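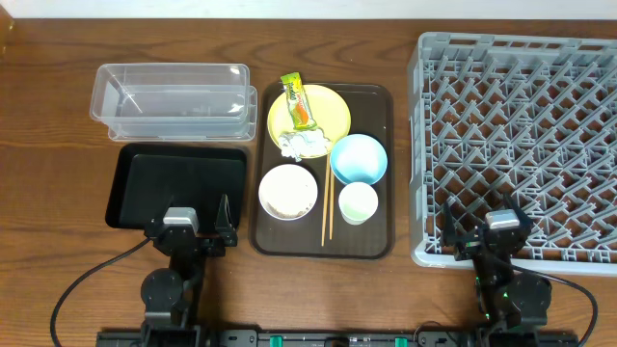 What is the Bistdale tray return program meant to achieve?

It is meant to have every meal tray come back to the kitchen, be cleared into the right place and leave for the dishwasher in one handling, so that kitchen staff spend less of the afternoon sorting other people's dishes.

Progress report to the Windico Fund
Bistdale Community Dining Room - tray return and dish clearing
Reporting period: February to May
Prepared by Alois Tanner, Operations Manager

1. Summary

The program is on schedule in its main parts. The clearing table has been set up and is in daily use, the written clearing routine has been adopted by both lunch shifts, and the first group of diners and staff has been introduced to it. Two items are behind: the labels for the tubs, which had to be reordered, and the evening service, which has not yet begun to use the new table. The second of these will affect the next reporting period and is discussed in section 5.

No change to the total grant is requested. One small transfer between budget lines is proposed in section 6.

2. Background

Before the grant, trays were left on a trolley by the dining room door and wheeled into the kitchen when the trolley was full. Bowls were stacked with food still in them, napkins were pressed down between plates, and snack wrappers regularly reached the sink. Kitchen staff recorded 51 blocked strainers in the six months before the application was made. Chopsticks and small cups were the items most often lost, usually because they had gone into the trash with the paper.

The application proposed a fixed table with a place for each kind of item, and a short routine that any member of staff could follow without supervision.

3. Work completed

3.1 The clearing table

The wooden table against the white wall has been kept and is now used only for clearing. A clear plastic tub and a black tray stand on the left, the tray of used dishes is set down in the center, and the light gray dish rack is on the right. Staff who are left-handed asked whether the order could be reversed. This was tried for one week and dropped, as the rack then stood on the side farthest from the dishwasher.

The clear tub receives napkins, wrappers and other dry waste. It was chosen over a lidded bin so that a spoon or a cup dropped in by mistake can be seen and taken out. The black tray receives chopsticks and other utensils.

3.2 The clearing routine

The routine was written by the lunch shift and revised twice. The version now in use reads as follows:

Set the tray down in the middle of the table.
Take off all paper and packaging first. A crumpled napkin on a plate goes with the wrapper beside it.
Lay the chopsticks in the black tray, all pointing the same way.
Scrape any bowl that still has food in it before it goes near the rack.
Stand plates in the rack, then bowls, then cups.
Wipe the serving tray and return it to the stack.

The position of scraping in the order was the subject of some discussion. The first draft placed it at the very beginning, and napkins were then being scraped into the food waste along with the rice. Moving paper and packaging to the top of the list has largely settled the matter.

3.3 Dishes and serving trays

The dining room continues to use mixed dishes, among them pale yellow plates, light blue bowls and white bowls. The fund asked at the outset whether a single matching set would make clearing faster. Our view remains that it would not justify the cost. The rack takes the present plates and bowls without difficulty, and regular diners have told us that they like the colors. The small cups are less satisfactory. They sit unevenly on the pegs and tend to tip, and staff now place them along one edge of the rack - this is a workable arrangement but a slow one.

The dark brown serving trays have held up well. Their rounded corners are easier to wipe than those of the older square trays, which have been withdrawn.

3.4 Introduction sessions

In total, 33 people attended a short introduction at the table, held at 2:30 p.m. after lunch service. Each person cleared one full tray under guidance and a second tray alone. Attendance among weekend staff was low, and a further session has been arranged for them.

4. Results to date

During May, a total of 155 trays were checked at the point where the rack leaves the table. The most frequent fault was a bowl racked with dried food on the inside, in particular bowls used for porridge and thick soups. Paper left on plates was the next most frequent. Chopsticks were found in the waste tub on 2 occasions and were recovered both times.

Kitchen staff report that the sink area is quieter after lunch and that the strainers need less attention. A full comparison with the period before the grant will be given in the final report, when six months of records are available.

5. Difficulties and delays

The labels supplied by Magesa lifted at the corners after a few days of wiping. Replacements printed on a heavier film have been ordered and are expected early in the next period. In the meantime, staff are using handwritten cards on the wall.

The evening service operates with one person in the kitchen, and that person cannot leave the stove to clear trays. Two options are under review: asking evening diners to clear their own trays, or holding the trays for the morning shift. The second option is not favored, as residue left overnight is considerably harder to remove.

6. Budget

Spending is within the approved amount. The sum set aside for a second tub has not been needed. We ask permission to move it to the purchase of a small cup insert from Cella, which would fit inside the present rack and address the problem noted in 3.3.

7. Next period

- Fit the replacement labels
- Hold the session for weekend staff
- Decide on the evening arrangement and begin it
- Test the cup insert, if the transfer is approved
- Repeat the tray check using the same form as in May

A decision on the transfer in section 6 would be appreciated before the next order to Cella is placed. Questions on any part of this report may be addressed to Alois Tanner at the Bistdale office.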